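Staria Home Battery Unit: Owner's Set-up Guide
Section 4: Before You Switch On

Welcome back, and well done for getting this far! If you have followed Section 3 your Staria unit should now be standing on its feet in the place you have chosen for it, with the packing straps off and put away somewhere safe (do keep them, they are a nuisance to replace). This section takes you gently through the wall wiring, the first charge and the settings you will want on day one.

The control board is a green circuit board held in a grey surround. It is a sealed part of the unit once fitted, so you will not need to touch it at any point in this guide.

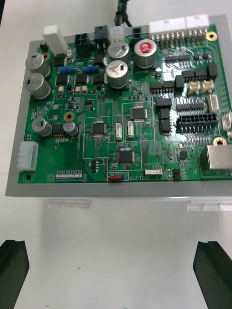
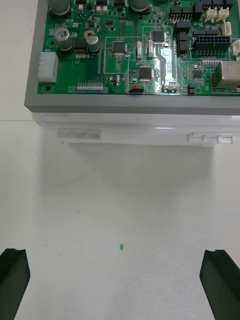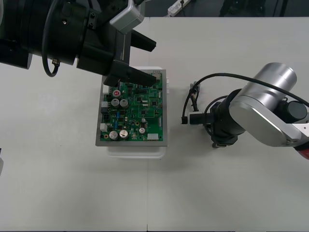
4.1 Choosing where the cable will run

1. Walk the route from the unit to your consumer unit before anybody drills anything. A cupboard door that opens the wrong way, or a skirting heater you had forgotten, is much easier to deal with now than later.

2. Leave 200 mm of clear space on both sides of the unit and the same above it. Coats, hoovers and Christmas decorations do have a way of creeping in, we know, but the air needs to move freely.

3. Ask your electrician to fit the isolating switch where a grown-up can reach it without a stool.

CAUTION: The mains connection must be made by a qualified electrician. Please don't be tempted to do it yourself, however handy you are.

4.2 The first charge

1. Check that the isolating switch is OFF and that the front cover is fully closed. You should feel it click at both top corners.

2. Turn the isolating switch ON, then press and hold the round button on the front until the light turns amber. Let go, and have a cup of tea.

3. Leave the unit to charge until the light is a steady green. The first charge is always the slowest one, and it is quite all right to let it run overnight.

4. If the light flashes red, turn the isolating switch OFF, wait for the light to go out, and start again from step 1. Should it flash red a second time, leave it off and ring us.

Note: You may hear a soft hum during the first charge, a little like a fridge in the next room. It fades as the unit fills.

4.3 Setting your tariff hours

1. Press MENU and choose HOURS. The Gashaw display will show two rows, one for cheap hours and one for ordinary hours.

2. Use the arrows to enter the times from your electricity bill. Press OK after each row, or the display will forget what you have told it.

3. Choose SEASON if your supplier changes its hours in December. You can come back to this whenever you like.

Note: Owners with the older Pedum display will find HOURS under SETTINGS instead. Everything after that is the same.

4.4 Writing things down

Copy the serial number from the side label on to the inside cover of this guide, along with your electrician's name. If you need help, write to Bezawit Kahsay at our Plullidcombe office and quote fault code 118 for display troubles, or simply tell her in your own words what the unit is doing.

Section 5 covers cleaning the vents and the yearly check.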